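Acta de la reunión del comedor compartido, edificio Wirnow
Jueves, 18:10

Preside Bronisława Dudek. Quórum: seis personas y una silla coja.

1. Acta anterior. Se aprueba con una corrección: donde decía «debate cordial» debe decir «debate».

2. Mantel. Costó 800 coronas y Grukum no admite devoluciones de género con flecos. La presidenta recuerda que el fleco no es una servilleta. Dos asistentes miran al suelo. Se acuerda lavarlo en agosto, a mano, y queda pendiente saber de quién.

3. Objetos sobre la mesa. Se vuelve a tratar la costumbre de dejar en ella cajitas, sobres y bolsas hasta que alguien se apiade. Veloso defiende que todo eso «está en uso». Se le pide que indique en qué uso. Pide tiempo. Se le concede hasta el jueves; lo que siga allí irá al armario del pasillo, del que hasta la fecha no ha vuelto nada.

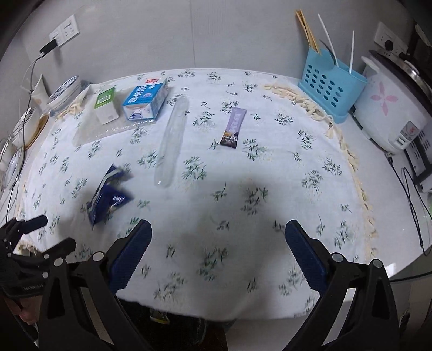

Punto 3. Estado de la mesa, con el mantel de hojas.

4. Escurridor de cubiertos. Se propone trasladarlo junto al fregadero. Aprobado con una abstención, por principios.

5. Caja. Quedan unas 441 coronas. No se compran más manteles.

Ruegos y preguntas: un ruego, que se termine. Atendido a las 19:05.

Entradas recientes
Turnos de limpieza de agosto
La nevera: segunda advertencia
Presupuesto de Wolus para las sillas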